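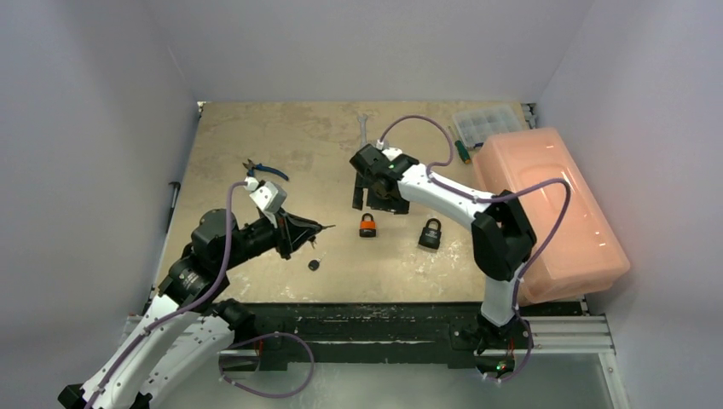 Two-arm bench at Tirkside during a padlock task, with hand tools and the parts organiser on the table.

Bench rules for two-arm cells: frequently asked questions
By Clodagh Ó Dálaigh, March

Who do these rules apply to?
Anyone who operates, resets or cleans a two-arm cell at Tirkside, including visitors from Damgaard. If you only work at the desks you can skip the rest.

Can I reach in while the arms are holding still?
No. A still arm may be waiting on a command. Press the stop, check that the operator has let go of the controls, then reach in. The indicator lights on a base or wrist are not a safety signal and don't replace the stop.

What about pointed tools?
Screwdrivers, picks and anything else with a tip are allowed at the reduced speed setting only. Never take one out of a gripper by hand. Lower it to the table, open the gripper, stop the arm, then pick it up.

How should cables run?
Clipped along the arm, with enough slack at each joint for full travel. Move every joint through its range by hand before the first run of the day. If a loop catches on a bin or a tool, re-clip it and log the change.

How many loose items can be on the table?
Whatever the task sheet lists. Spare items go back in the organiser or the bin — not along the wall, where an elbow can sweep them.

Who signs off a new task?
Yiran Yin, on form 57. Allow five working days. Sign-offs close at noon on Thursday.

Does a Trurkon gripper need a separate check?
Yes. See section 74 of the bench manual for finger wear and closing force.

Comments

marl_b: Does the reduced speed rule cover blunt tools like pliers? We've been running ours at normal.

Clodagh Ó Dálaigh: Normal speed is fine for pliers if the jaws are closed.

tdk441: The link to form 57 goes to the old version.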